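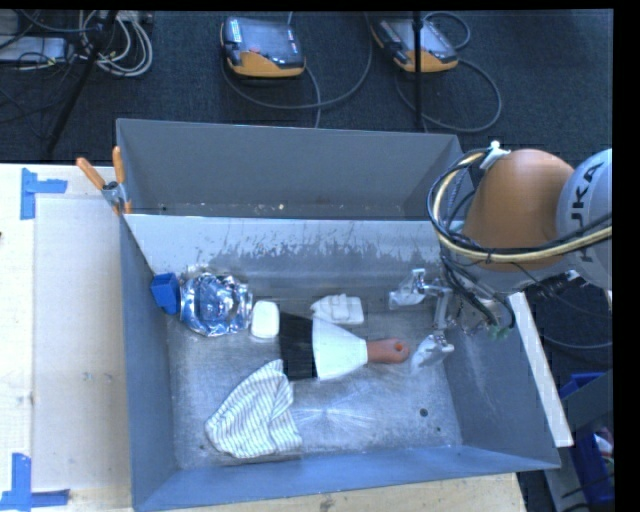
The picking cell at Bundham, with the arm in the bin.

Closska opened its workshop at Bundham to visitors on 19th August, and I went along with a small group from our own maintenance section. We have one robot cell at work and a second on order, so I was mostly interested in the dull side of it: how the thing is set up, what wears out, and who has to fix it. These are my notes, tidied a little.

The tour covered three areas, but I spent nearly all my time at the bin picking cell. The arm is a KUKA and it works over a grey metal bin that sits on a wooden bench. The gripper has two pale fingertips on a silvery metal body. In the bin was a mixed lot of household bits, among them a wide brush with a short handle, a crinkled foil package, a blue block and a striped cloth. The staff call a mixture like this a Shin set, after the project that paid for the first one, and there are 116 articles to draw from in the store cupboard.

The bin is where their setting up starts. If it moves, every stored position is wrong, and a few millimetres is enough to put a fingertip into the wall. There is a spring clamp with orange handles on the upper left edge. Blue tape marks two corners of the beige panel lying on the bench beside it. I asked if they had thought of bolting everything down, and was told they change bins too often for that. Checking the position takes 49 seconds with a small routine that brings the arm to set points inside the bin. They run it at the start of each shift and after anyone has leaned on the bench.

The floor of the bin is bare metal, and it is well scuffed. The sloped panel at the back has dark scratched patches low down. They leave the scratches alone but run a thumb over them for burrs, as a burr will catch cloth. Bins are swapped when the floor is no longer flat enough to pass a straight edge. The last one did 3744 picks before it came out.

Fingertips are the main spare. They are changed in pairs, even when only one looks tired, and the old pair goes in a bag with the pick count written on it. The usual life is 266 picks with hard articles and a good deal longer with soft ones. After a change they close the gripper on a gauge block and look at the gap against the light. I would have liked to see this done, but the cell was booked all morning.

The cables interested me more. On this arm a thick bundle of black and cream leads loops round the orange joint cover, held at the top by a white fastener, and there are more dark wires hanging underneath. Our own first breakdown was a lead that had rubbed through at the wrist, so I asked. Their rule is to drive the arm slowly to each end of its travel after any work on the cables, with one person on the pendant and another watching the loop. If it pulls tight anywhere, the fastener comes off and they start again -- even if the tight spot is outside the area the arm normally uses.

Two pendants were lying on the floor behind the bin. We hang ours on a hook by the door.

Faults are written in a paper book first and typed into Citov, their job system, at the end of the shift. I read a few pages. Most entries were a dropped article or a lead that needed refastening. One from December ran to a page and a half and concerned a loose connector that only failed with the arm stretched out.

Lunch was sandwiches in the upstairs office. I have asked Closska for a copy of their cable check sheet and will pass it round when it comes. Parking at Bundham is on the road only, so allow extra time if you go.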